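Block notebook, March, after lunch

Went back to the hex blocks, mostly because I still don't believe the Kitinow sheet.
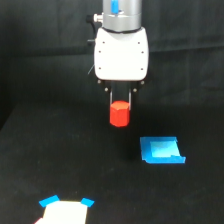 The sheet says every block in the set matches across the flats, "identical to the eye." Fine, but my eye isn't a caliper. I measured 7 of the red ones this morning, three readings each, and 4 came out close enough that I'd call them the same block. The others I would not. Sornar says the difference is paint. Maybe. Paint doesn't usually pile up on one facet and skip the next, and I'd like to see a bare one before I agree.

Also not sold on the black tabletop. Everyone likes it for how the red stands out, and it does, but dark edges on dark background are a pain when I'm trying to see whether a block is standing square. Bansal wants to keep it. I asked for 5 minutes with a gray mat and got told next week.

Stacking: the claim going around is that hex prisms stack better on end than the cubes do. Tried it by hand, about 70 stacks, stopped when I got bored. No difference I'd put my name to. The tall ones lean whichever shape I use, and I suspect the table isn't level. Level is in the Zorano drawer, or was.

To do: check the table first, then remeasure the odd blocks with the other caliper. Ask Kitinow for unpainted ones. Don't throw out the old cubes yet, whatever the label on the bin says.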